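# Two-armed robot for doors, tidying and stockroom work: is any of it real yet?

*Asked by Fathima Samarakoon in Home & Small Business, February 8, 2019*

I run a small rental place for parties and craft classes, two rooms and a stockroom. At the end of every day somebody walks through, opens up the rooms, takes whatever got left on the tables back to the shelf, wipes down, checks the cabinets and shuts the doors. It's dull work and I can't keep people doing it for long.

A salesman from Miton has been calling me about a machine called the Arier. It has two arms with a gripper on each. He says it can do "the full evening round" and that I could have one on trial by June. He sent a brochure, and most of the pictures in it are computer renderings of the thing at work in a room with brick walls.
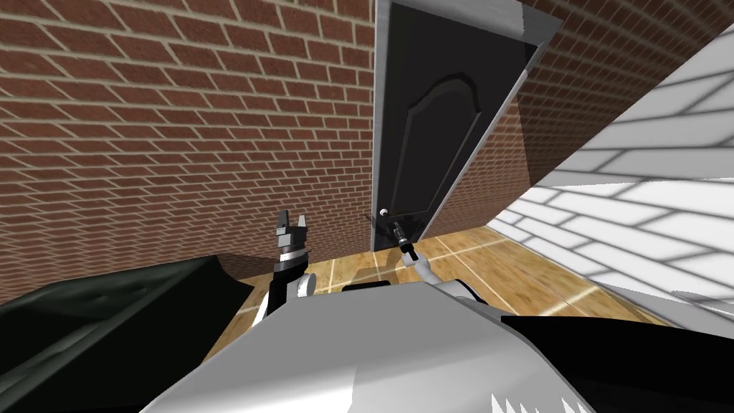 What I want to know is whether anyone has seen one of these do a whole job in a real building, with nobody standing behind it holding a tablet. I don't mean a clip that lasts as long as a commercial break. My brother-in-law says I'm being a grouch and that they have robots building cars, so a table should be easy. I've seen the robot vacuum at his house stuck under the sofa often enough to wonder.

Things I'd need it to do:

- open and shut ordinary doors, some with knobs and some with levers
- pick small things up off a table and put them where they go
- get into base cabinets and wall cabinets
- not hit anybody

The price is more than my van cost. I'd rather hear bad news from strangers now than find it out in June.

*58 people found this question useful*

---

## Niilo Hirvonen

Not yet, and your brother-in-law is comparing the wrong things. I worked maintenance at a parts plant for years. A robot on a car line does the same move in the same place, with the part held in a clamp so it can't be anywhere else. Move the part an inch and it'll weld the air all day long. We had a person whose whole job was making sure the parts were where the robot thought they were.

Your rooms are the opposite of that. Chairs get left out, people hang coats on doors, and a kid sticks a paintbrush in the sugar bowl.

Take your list one line at a time.

**Doors.** This is a harder job than it sounds. The hand has to find the knob, grip it without sliding off, turn it, keep it turned and back up while the door swings toward it, all without banging the door into itself. You do it with a bag of groceries in one arm. A round knob is worse than a lever, because a lever can be pushed down with pretty much anything. If you do end up with some machine one day, changing your knobs to levers will be the cheapest part of it. And ask what happens with a door closer, the spring arm kind. Every salesman I ever put that to changed the subject.

**Cabinets.** Same trouble, smaller handles. With a wall cabinet you've also got the machine working from underneath with its own hand in the way of the view. Look at the brochure pictures again with that in mind. A gripper pointed up at the bottom of a cabinet with its fingers apart and nothing in them tells you it can point. I'd want to see the door come open, a cup come out, and the door shut again.

**Small things off a table.** This is the one I'd give them some credit for. If the item is hard, sits apart from everything else and the light's good, I believe a machine can pick it up most of the time. "Most of the time" is fine for a toy. For a workday it means you're picking up after it.

**Not hitting anybody.** Get it in writing, and get your insurance agent to read what they write.

One more thing on the pictures. A rendering is made on a computer. I don't hold that against anyone, engineers use simulated rooms to try things out and that's sensible. A bump there doesn't cost you a door. But the floor in there has no crumbs on it unless somebody decided to put crumbs on it, and a knob turns exactly as stiffly as somebody typed in. If all they've got to show you is renderings, I'd treat the "full evening round" as a plan.
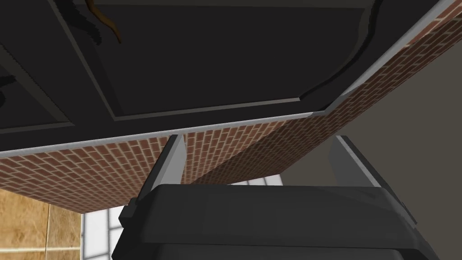
## Raimo Kauppinen

I'll disagree with Niilo a little, though I end up in nearly the same spot.

I'm the night lead at Kiiskinen, a housewares warehouse. We had a picking machine in for a trial last year, a Bemeck. One arm, bolted to a stand, suction cup instead of fingers. It was sold to us as replacing a picker on the slow shift. I kept a log because I didn't trust anybody else to.

On its best night it was given 68 boxes and I had to help it with 2. That's pretty good and I said so at the time. On the following night we gave it mixed goods, meaning soft bags, loose ladles, things in shrink wrap, and I quit logging before my break because I was spending the whole shift next to it. The sales guy told us the mixed goods were "out of scope." They're most of what we sell.

So I wouldn't say the machines can't do anything. They do a narrow job well, and then the person selling it describes a wide one. If your whole evening was moving identical boxes from one belt to another I'd tell you to go ahead and take the trial.

Speed is the part I'd push on hardest. Clips get sped up. Look for a little "4x" or "8x" in a corner, and if there isn't one, look at something that has its own pace, like a person walking by or a curtain moving. Our Bemeck was quick with boxes and painfully slow once it had to think about a bag. Your staff clear a table in less time than it takes me to type this sentence.
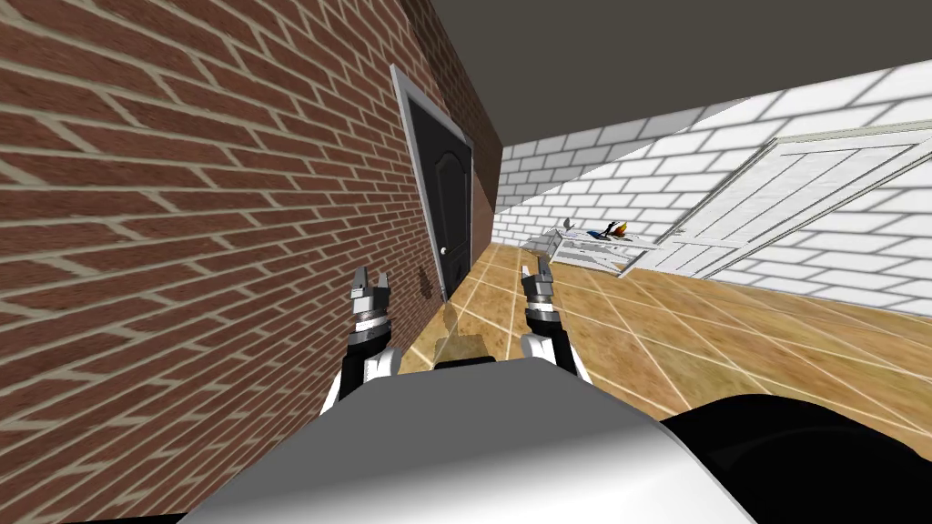
Mixed jobs are where I'd test the Arier before signing anything, and the rendered room gives you a decent place to start. Ask Miton to run that same setup for you in real life. There's a low white table on the far side with three small things on it, and a dark door with a round knob over in the red brick wall. Fine. Have it start where it's standing, both hands open, drive to the table, bring back all three, and then go out through that door and close it. Let them do it once with their own objects, and once with a wet sponge, a roll of tape and a pair of scissors out of your bag. Put those down yourself, any old way. Don't let anyone straighten them.

I'd also ask these before they leave:

1. Who is driving it? Some of these are steered by a person in another room wearing a headset. There's nothing crooked about that if they tell you, but then you're paying for a person and a robot.
2. What does it do when it drops something? Ours stopped and blinked at me.
3. How long does the battery last with the arms moving? Standing still doesn't count.
4. Can it find the table if you shove the table over by the width of a chair?
5. Who comes out when it quits, and from how far away?

If they'll do the test in your building, with you watching, from start to finish with no cuts, I'd be interested to hear how it goes. I'd bet you lunch they offer you another video.

> **Martti Tuominen** commented: The headset question is the big one. We saw a demo at a trade show and it took me half the afternoon to spot the guy behind the curtain.

> **Fathima Samarakoon** commented: Thank you, this is very helpful. I called and asked about the scissors. He said he would "circle back with the technical team."

> **Raimo Kauppinen** commented: Sounds about right. Ask him again in a week.

---

## Eduardo Meireles

everybody here is so negative. people said the same about dishwashers. I have a robot vacuum and a robot mower and they both work great, you just have to pick up the floor first and put the wire in the yard. In a couple years these will be in every house and whoever bought early will be laughing. get the trial, whats the worst that can happen

> **Niilo Hirvonen** commented: "You just have to pick up the floor first." Picking up is the job she's asking about.

> **Eduardo Meireles** commented: ok but it still vacuums

> **Fathima Samarakoon** commented: The trial isn't free, by the way. There's a delivery charge and a setup charge, and I pay for the return. I've put the card back up at the community college for evening help, and I'll look at robots again when one of them can get through my stockroom door. It sticks. You have to lift it a bit.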